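Textilpflege: Der Faltautomat kommt, die Frühschicht wird umgebaut

Ab Dezember übernimmt am Standort Drostska ein Roboter einen Teil der Arbeit am Legetisch. Die Anlage soll Oberbekleidung zusammenlegen, also Jacken, Westen und Fleecepullover aus der Mietwäsche. Handtücher und Bettwäsche laufen weiter über die Mangelstraße, dort ändert sich nichts.

Schwierig sind für die Maschine vor allem gesteppte Jacken. Sie geben nach, die Ärmel liegen jedes Mal anders, und der Reißverschluss zieht die Vorderseite schief. Deshalb wird das Falten zurzeit von Hand vorgemacht und aufgezeichnet, auch außerhalb des Betriebs in normalen Wohnräumen. 1000 Durchgänge sind geplant.
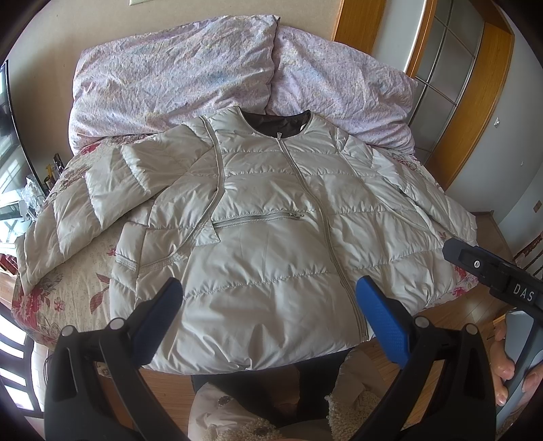
Für die 26 Beschäftigten in der Endkontrolle heißt das: Die Legetische 3 und 4 fallen weg, fünf Stellen wechseln in die Näherei und in die Fleckenprüfung. Kündigungen sind nicht vorgesehen – das steht so in der Betriebsvereinbarung. Die Einarbeitung dauert 20 Arbeitstage und zählt voll als Arbeitszeit.

Lajos Szűcs leitet die Umstellung. Er rechnet damit, dass in den ersten Wochen viele Teile nachgelegt werden müssen. »Der Automat wird langsamer sein als wir. Das ist eingeplant.« Gervásio Brandão vom Betriebsrat will vor allem die Taktvorgabe im Auge behalten. Sie darf sich für die verbleibenden Tische nicht nach der Maschine richten.

Fragen zur Versetzung bitte direkt an die Schichtleitung. Die Liste für die Näherei hängt neben dem Pausenraum aus.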